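Review: Uvitz Tidy, the shelf and desk package, three months in

Filed under: Home and office gadgets

I have been promised a robot that picks up after me since I was nine years old, so I'll put my bias on the table. I don't believe in them. I have owned 2 robot vacuums and both of them ate the same rug. When Uvitz started selling its Tidy package through Lanholm, at 179 a month with a six-month minimum, I expected to hate it, and I only partly do.

The pitch goes like this. You have a wall of shelves and a desk. Stuff piles up on both. The arms put it back where it goes while you do something else. Lanholm runs a showroom office where you can watch before you sign, and I would tell anyone to do that first. Go in the afternoon. The morning demos are the rehearsed ones.
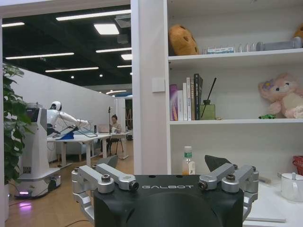
Galbot gripper at the Lanholm showroom, shelves on the right and another robot at its own table.

Let's talk about what "tidy" means to a machine, because it isn't what it means to you. You walk up to a messy desk and know in half a second which things are trash, which are yours and which belong to whoever sat there last. Tidy knows where it was told things go. Anything you haven't shown it in the app gets treated as a question, and it asks a lot of questions. I spent most of an evening in April teaching it my own junk drawer. I could have emptied the drawer and repainted it.

Books it handles fine, as long as they're hardcovers and already close to upright. Boxes are fine. Mugs are fine if they're empty, and it has no opinion on whether they're empty, so check. Soft things are hit and miss. A plush toy gets picked up by whatever part is nearest and set down in whatever shape it lands in. My kid thought this was great. I had to go around straightening ears.

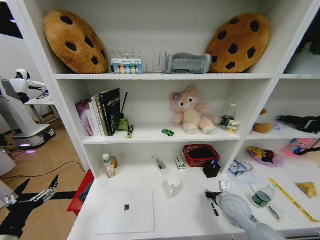 My real gripe is with small flat things. The sales page is full of bottles and boxes, and sure, a bottle is easy. A working desk is mostly the other stuff. Put a pair of glasses down on loose paper, as on the showroom desk, then leave a marker and a spoon lying a little way off, and you have my kitchen counter on any given night. At home I gave it that same lineup six times. It got the marker into the cup four times, pushed it onto the floor once and gave up once. The glasses I took away after the second try – they're my only pair.

Speed is the other thing. Uvitz says the package works "at a relaxed pace." It takes longer to clear one desk than I take to clear the whole room, complaining the entire time. If you're out of the house, fine, who cares. But the instructions tell you to stay within earshot, and at that point you may as well do it yourself.

To be fair to it, I also tried the Barredo unit last fall, which was cheaper and far worse. Barredo's gripper squeezed everything like it was mad at it. And Nida, the app Uvitz uses for setup, is good. Clear menus, no account nonsense, and you can draw a line around a shelf and say "never touch this." I drew a lot of lines.

Shops might get more out of it than I did. If you have the same forty items going back to the same forty spots every night, I can see the math working out some day. A home doesn't stay the same for forty minutes. Toys next to books next to a water bottle next to a ruler, and tomorrow all of it somewhere else. 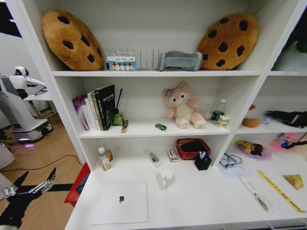

The verdict

2 stars out of 5. One is for the Nida app and one is for the books. I'm keeping it until the six months run out because I have to, and then it goes back. If you're still tempted, ask Lanholm to let you bring a bag of your own clutter to the showroom and dump it on the desk. They let me, once I'd asked twice. Bring cables.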